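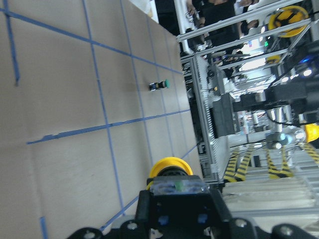 Low-tack blue tape for bench and table layout

Javano stock this in the one color, blue. Painter's tape, the ordinary kind, wound a bit tighter than the hardware store stuff so it pulls off the roll without stretching. People buy it for marking out work surfaces – grids, lanes, keep-this-here boxes, parking spots for small tools and parts. Fine on walls and trim too but that's not what most of you order it for.

Sold by the roll or by the case. Mixed cases on request, email first.

What it sticks to

Cardboard, kraft board, sealed wood, painted metal, glass, most plastics. On bare cardboard go easy. It holds well, but press it down hard and leave it a month and you will lift some of the paper face when it comes up. Press lightly, ends last. Not for fabric. Not for oily surfaces, wipe down first and let it dry.

Outdoors – no. Ask us about the Dririsum tape instead, different glue, costs more.

Laying a grid

Long strips first, all one direction. Then the cross strips over the top. If you alternate you end up with bumps at every crossing and small things roll or catch on them. Pens, batteries, anything round, they find the bump.

Tear or cut? Cut. A torn end starts to fray and then it peels, usually the one nearest your sleeve. A cheap pair of scissors is fine. Fold under the last little bit if you know it's coming up again soon.

It doesn't have to be square. Plenty of working grids are crooked and do the job. If you need it square, snap a pencil line and follow the line, don't trust your eye over a long run.

Strips can be lifted and put back 2 or 3 times before the edges go. After that use fresh.

Changing the board

Lots of customers tape a sheet of cardboard and swap the whole sheet when it gets creased or dirty. Cheaper than cleaning a bench top. We sell plain sheets under the Zeneo name, see the packing supplies page. They ship flat, so freight is a bit more then you'd expect for what they weigh.

Writing on it

Felt marker takes well and dries quick. Ballpoint skips. Pencil is readable close up only. Let marker dry before you stack anything on top or you get a nice mirror copy of your label on the bottom of the tray.

Storage

Indoors, out of the sun, rolls flat on their sides. Standing on edge they go out of round. Cold tape is stiff and won't grab, bring it in the night before. Old rolls get gummy at the edge, peel off the first turn and try again.

Ordering

Phone or email, Vlasta Popescu handles trade accounts. For samples ask for Blagoje Vasić, he will mail you a short length to try on your own surface – please do this before ordering a case. We can't take back opened cases.

Orders over 1000 rolls, allow 3 weeks. Everything else goes out from stock. The old Ivanov rolls are finished and we are not getting more, so pleaes stop asking for the wide one.

Prices on the list dated 6 Mar 2018. Shipping extra.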